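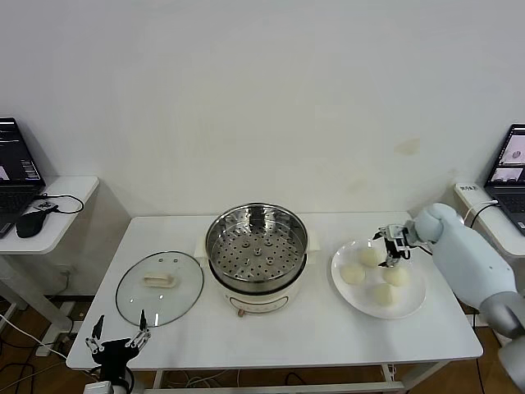 Reheating Steamed Buns in an Electric Steamer Pot

Applies to plain buns, chilled or frozen. Filled buns need more time and are covered on a separate page.

1. Set the pot on a level surface with the control knob facing you. Leave space beside it for the glass lid.

2. Pour 200 ml of cold water into the base. The level must stay below the perforated floor of the basket.

3. Seat the basket and press lightly on the rim. It should not rock.

4. Place the buns between the center post and the wall, at least 2 cm apart — they swell as they heat. Keep some of the holes clear.

5. Fit the lid and turn the knob to high. Start timing when steam comes out of the vents. Chilled buns take nearly 3 minutes, frozen ones about twice that.

6. Turn the knob to off and wait a minute. Lift the lid by its handle, tilting it away from you so that condensation runs down the far side.

7. Move the buns to a plate with tongs. Empty the base once it has cooled.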